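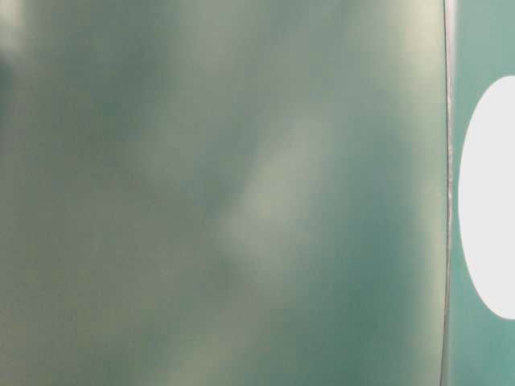 Figure 1. Green surface at very close range, with a paler diagonal patch near the centre.

# Linking parish entries to autosomal DNA matches: a trial on one village

Kamil Bednárik, project report, second-year module in family and local history

## 1. Aim

The project tested whether baptism entries with no named father could be narrowed to a likely family by using DNA matches between living descendants. The village studied is Sodon. The register used runs over 35 years and was transcribed in full before any DNA data was opened, so that the transcription would not be influenced by the surnames expected.

## 2. Sources

The register gave 331 baptisms. Each was entered as one row, with the spelling kept as written and a second column for the standard form. The surname Vrabec, for instance, is written in four ways, and in one hand the final letter cannot be told from an s.

DNA results came from 35 people who trace at least one line to the village. All signed a consent form and supplied a match list exported from their own account. Names of living people were replaced by a code before the lists were loaded into Plurari, the department's record-linking program.

## 3. Method

Matches sharing less than 20 centimorgans were removed. The rest were grouped by shared matches, and each group was compared with the trees supplied by the testers. A group was labelled with a couple only where three testers descended from that couple through different children.

For each baptism with no named father, the following were noted:

- the mother's residence, if given
- the godparents and their surnames
- any later marriage of the mother
- any descendant among the testers

Godparents were recorded but not scored. An early version of the method gave them a weight, and this produced links that came only from one popular midwife.

## 4. Results

Nine baptisms had no named father. Living testers descend from four of these children. In two cases the unexplained matches formed a clear group, both times leading to the Vrabec family of the upper mill. The amount shared fits a descent from one of three brothers. It cannot separate them, and no further record was found placing any of the three in the village in the relevant month.

In the third case the matches divided between two families who had married each other twice. The fourth tester had only one match above the limit outside the known lines, and the owner of that account did not reply.

## 5. Sources of error

The largest problem was intermarriage. Where a couple were already cousins, their descendants share more DNA than the tree predicts, and a match may look a generation closer than it is. The trees were checked back to great-grandparents only. Beyond that they rest on the testers' own work.

Eleven rows were transcribed a second time after a change of priest altered the column order. Two mothers' names had been entered as godmothers.

## 6. Further work

The marriage register for the neighbouring parish, Tenomside, should be transcribed next, starting with the brides. A test from a descendant of the youngest brother has been requested. The row numbers in the present table should be kept when new entries are added, as the notes in Appendix B refer to them.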